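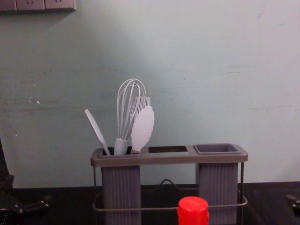

4. Storage location and return behavior

4.1 Open and closed storage

The households in Kosidcombe were asked to keep a written record of each hand utensil taken from storage and put back during the preparation of the main meal. Records were entered in Clikus at the end of the day by the person who had cooked. Closed storage was defined as any drawer, cupboard or lidded box. Open storage was defined as any rail, hook, jar or holder from which a utensil could be taken without first moving another part of the furniture. Magnetic knife strips were coded as open storage. Dish racks were coded separately, for reasons given in Section 4.3.

Of the 43 households that completed the diary, most used both kinds. The usual division was by length. Ladles, turners and long spoons were kept in the open because they did not fit the drawer, or fit it only on the diagonal. Peelers, can openers and measuring spoons were kept in drawers. Whisks were found in either place and account for a large share of the disagreements between members of the same household about where an item belonged.

The division by length was not stated as a rule by any household at intake. It was reconstructed from the diaries. When the coded results were shown to the participants, several described the same arrangement in terms of frequency of use, saying that the things used daily stood on the counter and the rest were put away. The diaries do not support this. Long utensils that were rarely used remained on the counter, and short utensils in daily use remained in the drawer. Drawer height appears to set the division, and the account based on frequency seems to have been supplied afterward.

4.2 Undivided and divided holders

Open holders were coded as undivided (one opening) or divided (two or more). Where a divided holder was in use, the diary form asked which compartment each utensil was taken from and which it was returned to. The purpose was to find out whether compartments are treated as categories, as they are in a cutlery tray, or as spare volume.

If compartments are treated as categories, a utensil should return to the compartment from which it was taken, and compartments should differ in content by type, material or use. If they are treated as volume, the nearest compartment should fill first and the others should be used only when it can take no more. The two accounts make different predictions when the number of utensils is small compared with the capacity of the holder. Under the first, a few utensils should still be spread over several compartments. Under the second, they should stand together.

The second pattern was the more common in the diaries. Households with few long utensils tended to use one compartment and leave the rest. In the follow-up interviews, the compartment in use was usually described as "the one on the side of the stove" or "the one by the sink." Sorting by type was reported mainly by households in which more than one person cooked, and in these it was often limited to a single distinction, such as wooden utensils on one side and everything else on the other.

A utensil stored in a full compartment takes longer to remove than one stored alone, as the heads catch on one another. Participants mentioned this often as an annoyance. It did not lead them to spread the utensils out. Two households moved to a larger holder during the study period and continued to fill one compartment of it.

Figure 6. Divided utensil holder, gray plastic, on a wire stand. Utensils are in the left and right compartments.

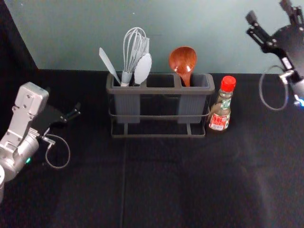
Efraín Espinoza has objected that the volume account is stated too strongly. In his comments on an earlier version of this section he argued that a household may sort by compartment and still leave most compartments unused, if it happens to own utensils of one category only. A kitchen with nothing but cooking spoons would look the same under both accounts. He also pointed out that the diary form names compartments by position, which may lead the person filling it in to think of position before type.

The first objection is accepted. The analysis was rerun without the households whose long utensils all fell into one category under the Grudon coding sheet. This removed 19 households. The direction of the result did not change, although the smaller sample makes the comparison between single-cook and multiple-cook households too weak to report. The second objection cannot be tested with the present data. A form in which compartments are marked on a blank outline would avoid the problem and is planned for the next round.

4.3 Dish racks as storage

In many households the dish rack held utensils for longer than drying could require. An item was coded as stored in the rack if it was taken from the rack for use and had been there since the previous day. By this measure the rack was the most frequent source of spatulas in the sample, ahead of both drawers and counter holders.

Rack storage makes the return data harder to read. A utensil that moves between the rack, the pan and the sink never reaches the place that the household names as its location, and the diary shows no return for it. Such items were kept in the analysis and marked as "nominal location only." Leaving them out would have made return behavior look more regular than it was, particularly in households with a small number of utensils in constant use.

No attempt was made to judge whether rack storage is less convenient than the alternatives. The participants who relied on it most did not report more difficulty in finding utensils than the others.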